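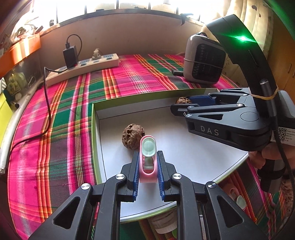
A little pink and mint-green thing, held upright.

How I read a football book and remember it
Dec 7, 2024

I get through a lot of football books (autobiographies, club histories, the odd tactics manual that goes right over my head) and for years I forgot every one of them by the time the next season started. So I've worked out a way of reading them, and a few of you asked me to write it down!

Start with the photo section. Yes, before chapter one. You'll have faces for the names, and half the battle in an old club history is telling the two full-backs apart.

Next, get a bookmark you can write on. I cut mine from cereal packets. Every time a player turns up, put the name and page number on it. My copy of Bogdan Wieczorek's Prandov memoir is 176 pages and I'd filled both sides by page 40, mostly because he calls everyone by a nickname.
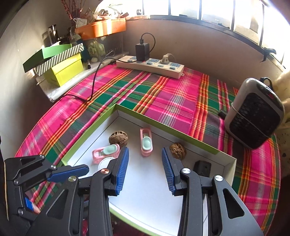

Now the reading itself. I stick to one season at a time, even if it's only 11 pages, and then I stop and write 2 lines in pencil at the end of the chapter: where the club finished, and the one match I'd want to tell somebody about. Don't write more than that or you'll start dreading it, I promise.

If there's a match report, read it twice. Go quickly the first time for the score, then slowly with a scrap of paper and sketch where everyone was standing. I did this with the cup replay in the Unovwood history and finally understood why they kept losing the ball on the left – Jellis was playing miles too far forward, poor lad.

When you've finished, leave the book out for a week and go back over your pencil lines. It takes almost no time. Then lend it to somebody who'll argue with you about it. My brother still has my Unovwood one, and has had it since October, so write your name inside the cover first.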